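Prüfliste PC-Zerlegung, Tisch 2 -- mit meinen Anmerkungen
Werkstatt Alden, Stand 2021-04-14

Ich habe die Liste diesmal direkt am Tisch ausgefüllt und gleich dazugeschrieben, was mir aufgefallen ist. Wer nur die Ergebnisse will, liest jeweils das Wort hinter dem Pfeil, der Rest ist mein Geplauder. Geprüft wurde rund um einen Desktop-Rechner aus der Charge Tilahun (Deckel ab, liegend), also der Platz selbst, das Gehäuse und alles, was mit dem Prozessor zu tun hat.
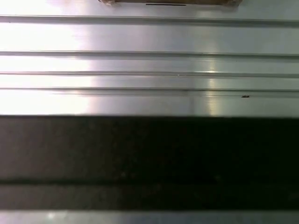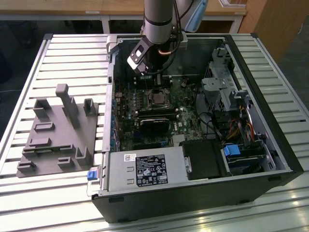
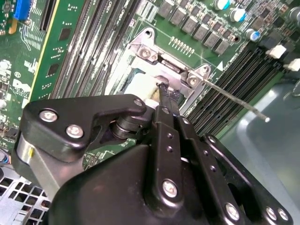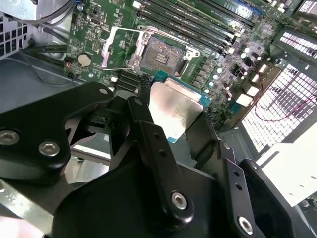 1. Tisch und Unterlage

1.1 Arbeitsfläche sauber, keine Schrauben oder Späne in den Rillen
-> in Ordnung. Ich fahre die Rillen inzwischen immer mit dem Pinsel ab, da verschwindet sonst jede kleine Schraube auf Nimmerwiedersehen. Bitte den weichen Pinsel nehmen, der harte gehört zur Lüfterreinigung!

1.2 Blendung am Arbeitsplatz
-> Mangel, klein. Das blanke Metall spiegelt stellenweise so stark, dass man die Rillen kaum noch sieht. Mir wäre eine matte Auflage am liebsten, aber eine anders gehängte Lampe tut es vielleicht auch.

1.3 Halterungsplatte neben dem Rechner sitzt fest
-> in Ordnung. Einmal kräftig dran gewackelt, nichts rührt sich. Die grauen Halter sind gedruckt, also bitte keine Werkzeuge hineinhebeln.

1.4 Erdung des Tisches gemessen
-> in Ordnung. Messgerät Stelell, Gerätenummer 143, Prüfplakette gültig bis Dezember.

2. Gehäuse

2.1 Netzstecker gezogen, Einschalttaster danach einmal gedrückt
-> in Ordnung. Das Drücken vergesse ich selbst gern, deshalb steht es jetzt extra da.

2.2 Gehäuse liegt stabil auf der Seite, offene Seite nach oben
-> in Ordnung.

2.3 Kabel liegen frei und stehen nicht unter Zug
-> mit Bemerkung. Die orangen, gelben und schwarzen Stromkabel liegen schön gebündelt rechts unten, aber ein schwarzes Kabel zieht sich quer über die Platine zum Laufwerkskäfig. Das hätte ich gern zur Seite gelegt, bevor jemand am Sockel arbeitet. Ein Stück Klettband reicht völlig.

2.4 Netzteil bleibt geschlossen
-> in Ordnung. Das gilt ohne Ausnahme, auch wenn es noch so verstaubt ist. Netzteile gehen ungeöffnet in die Kiste von Paltusell.

2.5 Farbige Entriegelungen (bei diesem Gerät blau) unbeschädigt
-> in Ordnung. Am Netzteil und am Laufwerksschacht vorhanden. Bitte mit dem Daumen lösen und ja nicht mit dem Schraubendreher, die Dinger brechen schneller, als man gucken kann.

3. Sockel und Prozessor

3.1 Verriegelungshebel ganz geöffnet, bevor der Prozessor bewegt wird
-> beim Herausnehmen unbedingt hinschauen. Der Hebel ist nur ein dünner Stab und steht unter Spannung -- langsam führen und nicht hochschnappen lassen.

3.2 Kontakte im offenen Sockel
-> erneut prüfen. Das Feld mit den goldbraunen Kontakten liegt komplett frei, sobald der Prozessor draußen ist, und so ganz ohne Lupe traue ich mir da kein Urteil zu. Ich lasse den Punkt offen.

3.3 Prozessor nur an den Kanten fassen
-> in Ordnung. Der Metalldeckel sieht leicht verschmiert aus, das kommt auf die Nacharbeitsliste: fusselfreies Tuch, wenig Isopropanol, fertig.

3.4 Tuch oder Pad am Sockel
-> mit Bemerkung. Das weiße Pad am Sockelrahmen ist an der unteren Kante leicht gelblich. Bitte nach jedem Gerät ein frisches nehmen, wir haben doch noch 200 Stück im Schrank! Und immer ins Gehäuse schauen, ob keins drinbleibt.

3.5 Knopfzelle
-> sitzt im Halter. Kommt erst ganz am Schluss heraus und dann in den Batteriebecher, bitte nicht lose auf den Tisch legen.

4. Ablage und Papierkram

4.1 Antistatikbox für Prozessoren bereit
-> in Ordnung, Box 86.

4.2 Laufzettel ausgefüllt
-> Mangel. Auf dem Zettel stand als Gerätenummer nur die 1540, die Charge fehlte. Habe ich nachgetragen.

Offen bleiben also 1.2, 2.3, 3.2 und das mit den Pads. Die Lupe bringe ich beim nächsten Mal mit, das Klettband liegt schon in der Schublade.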